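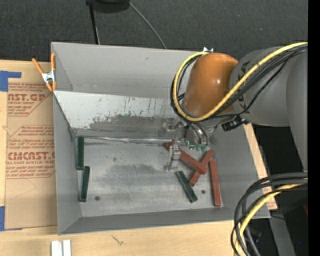 3. LOADING THE BARREL AND STARTING THE FIRST GRIND

The Pleleck tumbler is supplied with one rubber barrel, a lid with a metal locking ring, and a starter bag of mixed agate and jasper. Sort the rough before any of it goes in the barrel. You need a tray with a rim high enough to stop stones rolling away, and a used one will do. A wide tray with sloped sides and a flat floor gives you plenty of room to spread the stones out. If it has holes in the floor, tape over them before you tip in small chips. Scuffs and stains on a tray make no difference to the stones.

3.1 Sorting

1. Tip the rough onto the tray and pick out anything crumbly, badly cracked or soft enough to scratch with a steel nail.
2. Put aside any piece longer than 47 mm. It will not turn over properly in this barrel.
3. Keep stones of the same hardness together. Agate, jasper and clear quartz can share a barrel. Fluorite and calcite cannot go in with them.
4. Rinse the stones in a bucket, outdoors if you can. Tip the muddy water on the garden, away from drains.

Note: A mix of large and small pieces grinds faster than a load of one size. If all your rough is large, add ceramic filler.

3.2 Loading

1. Check that the inside of the barrel is clean. Run a finger around the groove where the lid seats and wipe out any grit.
2. Fill the barrel two-thirds full with stones and filler.
3. Add four level scoops of Caron 80 grit, using the scoop from the accessory bag.
4. Add tap water until it just reaches the bottom of the top layer of stones.
5. Wet the rim of the lid, press it down evenly and let the trapped air out by lifting one edge with your thumb.
6. Fit the locking ring and tighten the nut by hand.
7. Dry the outside of the barrel with an old towel. A wet barrel slips on the rollers.

Caution: Do not tighten the nut with pliers. The lid will buckle and the barrel will leak.

3.3 Starting

1. Stand the tumbler on a level surface with the motor end away from the wall. A garage or laundry shelf is fine — a bedroom is not, as the noise goes on all night.
2. Lay the barrel on the rollers with the lid facing the end stop.
3. Plug in and switch on.
4. Stay with it for the first 20 minutes. Look for drips at the lid and make sure the barrel is turning steadily.

If the barrel stops or jerks, switch off at the wall before touching the belt. Check the load first. An overfull barrel is the usual cause.

3.4 During the grind

Open the barrel once a day for the first three days. Unplug the machine, stand the barrel upright and loosen the nut slowly. Some rough gives off gas and the lid may lift with a pop.

The coarse grind takes 14 days for most agate. Jasper may be ready earlier. Take out a few stones, rinse and dry them, and look for pits and sharp corners. Stones that still have pits go back for another coarse grind with fresh grit. Chipped ones do too.

Caution: Never pour used grit down a sink. It sets hard in the trap and has to be dug out.

3.5 Before you move to the next grit

Wash the stones, the filler, the barrel and the lid until the water runs clear. One grain of coarse grit carried through to the polish stage will scratch the whole load. Use an old toothbrush on cracks in the stones. Keep a separate barrel for Alline polish if you plan to tumble regularly. Spare barrels are sold at the Arnport counter and by mail order.

Go to Section 4 for the medium grind.

Last updated: September

Comments (3)

My lid dripped until I cleaned the groove again like it says in 3.2. There was a line of grit in there I couldn't see. Fine since.

Can I use plastic pellets in place of the ceramic filler for the coarse stage? I have a big tub left over from my old machine.

I did the pellets and they floated, so I went back to ceramic. Also wish the scoop was marked, I lost mine and had to guess with a tablespoon.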